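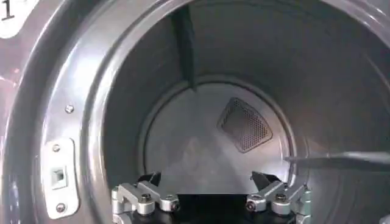

Wrist view at the dryer door, gripper open, drum empty behind the fingertips.

Dryer Tips for Recording Laundry Demos

We record laundry examples in the utility room at Cunardale, and the dryer gives us more bad takes than the washer and the folding table put together. These are the habits that stuck. Most of them work for any front-loader.

Before you start

Open the door all the way and prop it. A door that drifts back halfway through an episode spoils it, and the learner picks up a little flinch that it will repeat later.

Wipe the rim and the strike plate with a barely damp cloth. Lint on the rim shows up in the wrist view and moves from one take to the next.

Stick a plain number on the front panel if you have more than one machine, and say it in the notes. Sorting 121 episodes by dryer afterward is a long afternoon.

Turn off any lamp that shines straight at the panel. Shiny gray metal throws glare, and a ceiling light is usually enough. Do record a few takes with the lamp on, and tag them, so the model has seen both.

Loading

Use dry towels and T-shirts for the first 32 episodes. Wet cotton is heavy and slips out of the fingers, so save it until the operator is comfortable.

Bring the gripper in level with the middle of the opening. Coming in low, the linkages knock the rim. If you hear a knock, stop and start over — don't trim it out.

Let go past the rim, well into the drum. A sleeve hanging over the edge counts as a miss, even if the door would close on it.

Unloading

Turn the drum by hand between takes. The baffles end up somewhere new each time and the clothes fall differently, which is the kind of variety you want.

Socks stick to the perforated vent at the back. Keep a few takes of picking them off. We had 99 good unloading episodes in our Osus set before we noticed that none of them included one.

Never run the dryer with the arm anywhere near the opening. Unplug it for the whole session.

Keeping the good ones

Watch every take once at normal speed the same day. Keep failed grasps if the operator recovers, and label them as recoveries. Throw out the ones where the operator gave up.

Empty the lint trap when you finish.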